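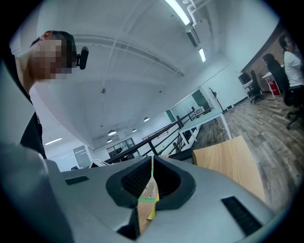
1 min read · 174 words

4.2 What the wrist view does to our tracker

Figure 3. View from the camera on the hand-held gripper, with the strip of a held object between the sides of the black housing.

I'll start with the part that ate most of my November. Our pose estimator, Herkera, matches corners between neighboring views and works out how the gripper moved. It loves corners, and in Figure 3 the room is full of them (railing posts, ceiling lights, floor planks, the lot!). The trouble is the lower half, where the gripper body never moves relative to the lens. Early builds locked onto the vent grilles and cheerfully reported that we were standing still.

So Tarcísio Brito and I added a fixed mask over the shell, plus a second, looser one for the held object – that one has to be redrawn whenever the grasp changes. On our 1222 test clips, tracking loss fell from 11 percent to 5. People near the lens still get through now and then, and so far we just let the outlier check deal with them. Anselmo Honorato wants a learned mask instead, and I'm coming around to it. Section 4.3 covers how we pass the poses to the planner.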